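Flirby Pickup Kit — chore package for light arms
Sold by Wemer, Jestville shop

In stock. Ships from the Jestville counter, 15 days max. Pickup Sundays by appointment.

What it's for
Bowls, cups, small boxes, laundry (sort of, see below). Comes as a trained skill pack plus mounting plate and cable. You supply the arm. Fits most light arms up to 900 mm reach, check the bolt pattern before ordering please, we get a lot of returns on this.

Can it do the dishes yet?
No. Short answer. It can pick up a bowl and put it in a rack, if the rack is where it was last time. Rinsing no, scraping no, loading a full dishwasher no. Songül Bozkurt ran it on our shop kitchen all of March and her numbers are the ones we quote: 100 bowls, upright on a table, 2 missed. Same bowls tipped over or on the floor — a lot worse, 50 tries and it got 31. Rims are the hard part. A thin rim at an odd angle and the fingers either push it or close on air.
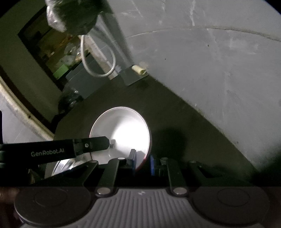 The March update helps some. Slower approach, lighter squeeze, one retry before it gives up and beeps. Retry can be turned off in settings if the beeping gets to you.

Shop floor
Better story here. Parts from bin to tray, same part all day, it's fine. Figueiredo has two running on the packing bench and they leave them on over lunch. Mixed bins still need a person close by. Sweeping, wiping down, cable tidying: dont buy it for that.

Laundry
Picks up towels. Does not fold. Please stop asking Aaliyah about folding, she will tell you the same thing.

In the box
Skill pack on USB stick
Mounting plate, 4 bolts
Cable, 2 m
Spare finger pads, one pair
Quick start sheet (printed, the long manual is download only)

Not in the box
Arm, gripper, power supply, rack

Returns
15 days, unopened stick. Opened sticks we can exchange but not refund.

Questions before you order — ask for Aaliyah Gauthier at the counter or use the form. Tell us which arm and what you want it to pick up, saves alot of back and forth.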